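Inside the Restlow filter: an interview with Edileuza Frota

Edileuza Frota designs analog modules under the name Restlow. Her new filter, the Idari, is a four-pole lowpass in 12 HP with a discrete transistor core and no digital control of any kind. We spoke in July, mostly over the schematic, which she had marked up in pencil.

The Idari started as a repair. A customer sent in an old ladder filter with poor tracking, and Frota found that the transistor pairs had drifted apart over the years. "I replaced them with matched parts and it tracked well for a week," she says. "Then the room got warmer and it was flat again. Matching was only part of the problem. The pairs were at different temperatures, because one row sat next to the regulator."

In the Idari the regulators are on a second board, and the core transistors are clamped together in facing pairs under a small aluminum strip. Every pair is matched by hand. Frota measures base-emitter voltage at a fixed current, waits for the reading to settle, and sorts the parts into bins. She buys transistors in lots of 1,000. From the last lot she got 183 pairs that met her limit.

"The rest are fine transistors," she says. "They go into the output stage or the LED drivers."

Cutoff tracks at one volt per octave over five octaves. Past that the error rises, and she prints the curve in the manual. Alistair Gourlay, who did the circuit board layout, wanted to add a trimmer for the top octave. Frota left it off. A high-end trimmer interacts with the scale trimmer, she says, and people who adjust one without the other end up worse off than when they started.

Resonance was harder. In a plain ladder the passband level falls as feedback goes up, so the low end thins out. The usual fix feeds some of the input back in to make up the loss. Frota uses that method but puts the amount on a front panel knob, labeled Fill.

"At zero it behaves like the old circuit. At full it holds the level, and it also drives the core harder, so you hear more distortion. I did not want to pick for people - they can hear both."

Self-oscillation begins at three o'clock on the resonance knob. The output is a near sine at 5 volts peak, held there by a pair of diodes in the feedback path. Frota tried a light-dependent resistor in that position first. It gave a cleaner sine but was slow to recover after a fast sweep, and the parts varied too much between batches.
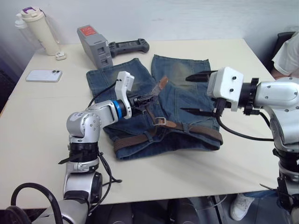 Power, noise and the panel

Current draw is 100 mA on the positive rail and slightly less on the negative. Frota admits this is high for a filter. Half of it goes to the core bias, which she raised late in the design to lower the noise floor. "You can run it at a third of the current and it still works. It hisses. I decided people have bigger power supplies now."

The power header is keyed, and series diodes protect against a reversed cable. She accepts the small voltage drop and sets the internal references after it.

The input stage came from a circuit Cadi Vaughan built for the Fleswood mixer. It takes signals up to 20 volts peak to peak before clipping, and clips evenly on both sides. The level knob has a detent at unity gain.

Eifion Hughes tested the prototypes on stage and asked for one change: more space between the cutoff knob and the jacks. The panel was 10 HP at that point. "He was right," Frota says. "With four cables plugged in, you could not turn it."

The first run is 396 units, built and calibrated in the same shop. Each one is left powered for an hour before the scale is trimmed, then checked again the next morning. A bandpass version is on the bench. She has not set a date for it - the output mixing still lets through too much control voltage when the cutoff is modulated at audio rate.

Interview: Alun Gittins

14 shares | 6 comments

Related articles
Ruddock dual envelope: timing range and measurements
Matching transistors with a bench meter
Fleswood mixer: a look at the input stage
Reading a Eurorack power budget

Contact | Copyright, all rights reserved | Back to top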